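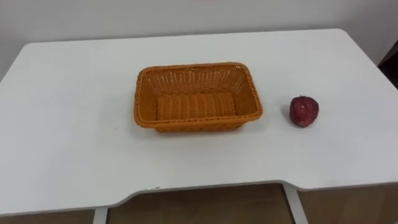
My bench, apple still to go in the basket.

Anyone else had the robots come to their packing room?
Posted by cluken_bench4, April 15, 2021
18 replies | 234 views | 2 shares

Hello all, longtime reader and not much of a poster, so forgive me if this rambles. I pack gift baskets at Cluken, on the fruit side, and have done it long enough that my hands know the job better than I do. You get your basket, you get your apples and pears, you turn each one until the good cheek faces up, and off it goes. It's a nice job if you like quiet work and don't mind standing.

In February they put in two Sirkitz arms on the far line, and those do the plain baskets now, all the ones that go out the same way every time. The rest of us were moved over to what they call the mixed benches, meaning anything with a card in it, or odd-sized fruit, or a customer who wants something special. Nobody lost a job over it, and I want to say that up front because I know how these threads go. But the day feels very different and I can't quite put my finger on why, so I thought I'd ask people who might have been through it.

skistside_nights wrote:
Oh, I know that feeling! We had arms put in at Skistside a couple of years back (jam jars in our case, not fruit) and what I missed was the easy work. That sounds silly, but the plain jars were where you got your breath back. You'd do a fussy order, then a run of plain ones while you talked to whoever was next to you, then another fussy one. Once the machines had all the plain ones, every single thing that landed in front of me needed thinking about. I went home with a headache for weeks and couldn't work out what I'd done differently.

cluken_bench4 wrote:
That's it exactly, thank you. I've been calling it tired but it's a different kind of tired. My feet are better than they've been in years and my head is mush by three o'clock.

palletjack wrote:
I'll be the grump. I did plain packing for a long time at a place with no robots at all and my wrists are shot. 864 pieces of fruit on a regular shift, that was our number, and they held you to it. If a machine had come through the door and taken that off me I would have baked it a cake. I'm sorry about the headaches, I truly am, but a headache goes away over the weekend and my thumb doesn't.

skistside_nights wrote:
Fair enough, and I wouldn't go back to the old count either. I only think they should have lowered what they expected from us when the mix changed, and at our place it took a lot of asking. Did yours change the target, bench4?

cluken_bench4 wrote:
They did not! We are still on the old hourly figure for the mixed benches, which was worked out when half of what we did was plain. I hadn't put those two things together until you asked. I brought it up with my lead this morning and she said she'd look at it. She's a decent sort and I believe her, but she also has 30 other things on her list.

palletjack wrote:
Get it in writing. A short note, with the date, and keep a copy at home.

orchardline wrote:
Coming at this from the other side of the fence, as I'm the one who looks after the arms at our plant. We're on the Atanasov system, so I can't speak to yours, but I'd guess the trouble spots are much the same. Ours does fine on fruit that arrives the way it expects. Give it an apple lying a bit sideways and it will set it down in the basket sideways, bruise out for all the world to see, and be perfectly happy with itself. So we ended up with a person checking at the end of the line, and I have to say that's the worst job in the building. You stand and look at baskets you didn't pack. We trade it off every hour now and people mind it a lot less.

cluken_bench4 wrote:
We have a checker too, and she's stuck there all day! I'm going to pass along the hourly swap idea, I think she'd hug you for it. We also get the rejects sent over to our benches to redo by hand, and those don't count toward anybody's total, so there's a bit of grumbling about who takes them.

palletjack wrote:
There's your second note, then. Redoing a basket is work. If it isn't counted, it's free work.

orchardline wrote:
Agree with palletjack on that one, and I'd go further. Ask for the reject count by shift. The arm keeps it anyway, and whoever runs the thing can pull it up in a minute. When I started posting ours on the board by the break room, the arguing dropped off a good deal – people could see it was a bad batch of pears and not the morning crew being fussy.

skistside_nights wrote:
Our numbers are kept upstairs and we never see them. I might ask now, though.

cluken_bench4 wrote:
You've all been so kind, I feel better just having typed it out. I do still like the work, for what it's worth. There's something pleasant about an empty basket and deciding what goes in first, and the special orders are prettier than anything I did before. I'd only like a few plain ones mixed back in, maybe the last half hour of the day. I'll ask about that along with the target and the rejects, and I'll come back and post what they say.

palletjack wrote:
Please do. And stretch your thumbs.

Share this thread (2) | Reply | Back to Workplace Talk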